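Solwood Lost Property Ledger

README for the transcribed version. Please read it before you email me, it really will save us both some time!

What's in here

I typed up the lost property book from the old Solwood ferry, the one that ran across to Trerance and back all day. There are 57 ledger pages and they came out as 856 rows, one row per item handed in. It's mostly umbrellas. If you like umbrellas you are going to have a wonderful time, and if you don't, there are still a set of bagpipes (row 212) and a wedding cake topper that got claimed twice by different people.

The ledger itself is a Maillard office book, the tall kind with green rules and a margin far too narrow for what the clerks wanted to write in it. So they wrote sideways, and up the edge, and over each other. I've tried to put the margin stuff back with the item it belongs to, and where I was guessing I said so in the notes column.

Files

ledger.csv is the main thing, one row per item, UTF-8, commas, quotes around anything with a comma inside it.
margins.csv has the margin scribbles I couldn't tie to any item. Some are phone messages. One is a soup recipe.
spellings.csv maps the spelling in the book to the spelling I used in the item_clean column.
changes.txt is what I fixed and when, newest at the top.

The columns

The main file has 17 columns, but you'll probably only want a handful of them, so I'll go through the ones people ask me about.

item_raw is exactly what the clerk wrote, mistakes and all. Please use this one if you care about language. "Umberella" is in there a lot and I've grown fond of it.

item_clean is my tidied version. Lower case, singular, no brand names unless the brand was the only thing written down.

found_where is the spot on the boat: upper deck, saloon, car deck, gangway, or the ticket hall on either side. The clerks say "Solwood side" and "Trerance side" and I kept that.

hand is my best guess at which clerk was writing. I only use letters, A through E, and I don't try to match them to names. Hand C is the one with the gorgeous capital Gs. Hand D was in a hurry from the first page to the last.

stored_in is where the thing went afterward (more on that further down, it's a bit of a muddle).

outcome is claimed, unclaimed, passed on, or blank. Blank means blank. It doesn't mean unclaimed! I got this wrong in the first version and a couple of people made charts from it, sorry about that.

How I typed it up

I worked at my kitchen table, a page at a time, mostly after nine at night. First pass straight from the book, second pass a few weeks later without looking at the first, then a small script called Zondarov (named after my old landlord's cat) lines the two up and yells wherever they disagree. It yelled plenty. Most of it was sevens that look like ones, and Hand D's way of writing "glove" and "globe" exactly the same. There is one entry that could be a globe. I left it as a glove with a question mark.

Sharon Athumani read the whole third quarter of the book against my typing, and caught a page I'd skipped completely. Anatole Masson helped with the entries in French, which turn up in bunches in the summer months and which I'd been merrily mangling.

Dates

The book gives the day and month and hardly ever the year. I've kept day and month and left the year out of the main file. You can work some of it out from the order, and the clerks do write "New Year" across the page when they get there, but there's a stretch in December where pages have come loose and been tucked back in, and I don't trust the order there. Rows from those pages have loose = yes.

Holding time

Items were kept for 60 days and then passed on. That's written inside the front cover, underlined. In practice it wobbles all over the place. A pair of opera glasses is down as passed on after a week, and a child's left boot sat there for most of a year with "mother will call" beside it.

Where things were kept

Okay, so, stored_in. The clerks used words like shelf, hook, box, bin, tin, safe and "back", and they didn't agree with one another on what any of them meant. Hand A puts coats on hooks. Hand B puts coats in the bin, along with scarves, blankets and anything else soft. Hand E writes "bin" for small metal things too, which I suspect is really the tin, but I've typed what's written. If you're grouping by this column I'd lump box, bin and tin together and call it a day.

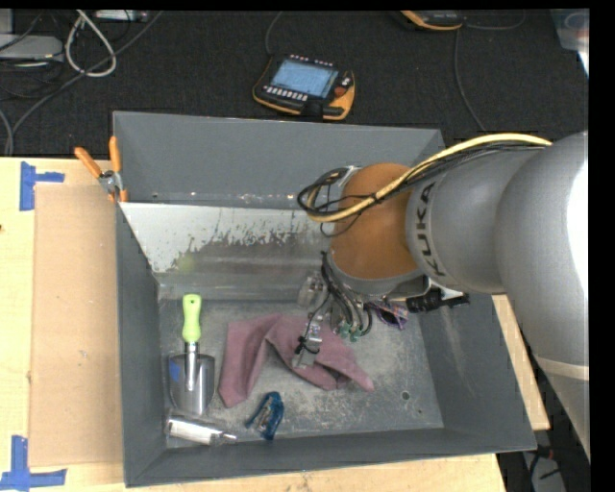
Gray metal bin on a light wooden table.

"Back" seems to be the room behind the ticket window on the Solwood side. Bicycles always go to the back. So does anything alive (two entries, a tortoise and a hen, both claimed, I was so relieved).

Names and privacy

Some owners gave a name and address when they came to collect. I've taken all of those out of every file and put [name] or [address] in their place. If I missed one, tell me and I'll fix it that same evening.

Known problems

Rows 340 to 352 come from a page with a big tea stain, and several words are half there. Item numbers skip in two spots and I can't find any missing pages to explain it. Prices in the fee column are sometimes what was owed and sometimes what was paid. The color words are all over the map: Hand C has five kinds of blue and Hand D has "dark."

Using it

Go ahead and do what you like with it, class projects, charts, poems, whatever. A mention of the Solwood ledger would be lovely. If you find a mistake, send me the row number and what you think it should say, and please quote item_raw so I know we're looking at the same line. I'm still working on the loose December pages, and the next version will have them in whatever order I can manage.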